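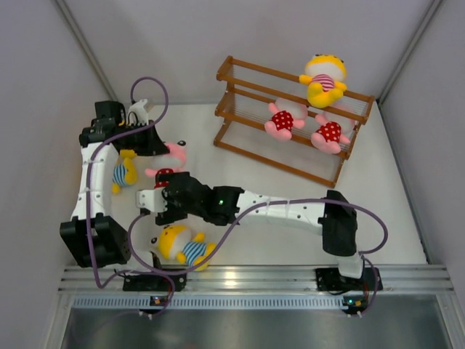
Janelle Pascual

Has anyone here bought the two-arm tabletop kit from Sketemex? I am trying to decide between that and the Clurkico setup before the end of February, when the Sketemex price goes up.

I run a small resale shop, mostly baby clothes and toys. I want something on a table that can take plush toys and put them on a display rack, and later maybe bag them. I don't need it to be fast. A person can do it faster, I know that. I want it to run while I'm at the register.

The photo at the top is two arms on a job like mine, plush toys and a wooden rack with shelves. There are toys on the rack and toys still on the table, and both grippers are at the same pink one. My questions:

Does a soft toy really need both arms, or is one enough? Sketemex sells the single-arm version for a lot less.

How bad are the cables? In the photo there is a purple cable looping around each arm and I can see that catching on a shelf or on a toy's foot.

Do I need walls around it like that, or can it sit on an open table? I have a spot 40 inches wide next to the back counter.

Has anybody used the Bautista service plan? It is offered at checkout and the page doesn't say much about what you get.

Tags: home and small business > robot kits > two-arm, soft goods, buying advice

33 people are following this

Skateo

I have had the Sketemex two-arm kit for 11 months. I use it for folding and sorting small fabric items, and I have run plush toys on it too. I'll go in your order.

Two arms. For plush I would get two. One arm can pick up a toy fine. The trouble is setting it down the way you want it. A stuffed toy hangs from wherever you grabbed it, so if you have it by the head the feet swing, and on a rack with rails the feet go between the rails or the whole thing tips off the front. With two arms you can hold the head with one and the lower body with the other, and turn it before you place it. If you only want to drop toys in a bin or a bag, buy the single and save the money.

Cables. Mine came with the cables loose and a bag of clips. Leave slack at the wrist, then clip the cable along the long link. Too tight is worse than too loose. I pulled a connector out of the wrist in the first week because I had it tight and the arm went to full reach. Check it with the arm stretched all the way out and again folded all the way in before you run anything.

Walls. You can run it on an open table. I did for a while. I put up plain panels later for two reasons. Toys that got dropped rolled off the back, and the camera did worse when people walked by behind it. Plain light gray or white works. Don't use anything shiny or printed. 40 inches is tight for two arms with side panels. Measure to the outside of the posts, and leave room to reach the power supply.

Your rack matters more than you think. Fasten it down. Ours slid a little every time a gripper bumped it and after 60 toys it was far enough off that the arm was putting them on the edge. Two screws fixed it. If yours sits at an angle, that's fine as long as it stays at the same angle.

You will also have to teach it the job. Count on a few evenings of moving the arms by hand through the pickup and the placement, with the toys lying different ways. Face up, face down, sideways, one on top of another. If you only show it toys lying neatly it won't know what to do with the rest.

19 comments

Bautista plan owner

Can only answer the last part. The plan covers motors and the control boards. It does not cover gripper fingers or cables, and those are what wear out on mine. They did ship me a shoulder motor without arguing. I paid for one year and didn't renew. You can add it after you buy, so no need to decide at checkout.

rackandroll

I'd get the Clurkico. Cheaper and it was easier to set up. Haven't tried it with toys though, only boxes.

4 comments

Share this thread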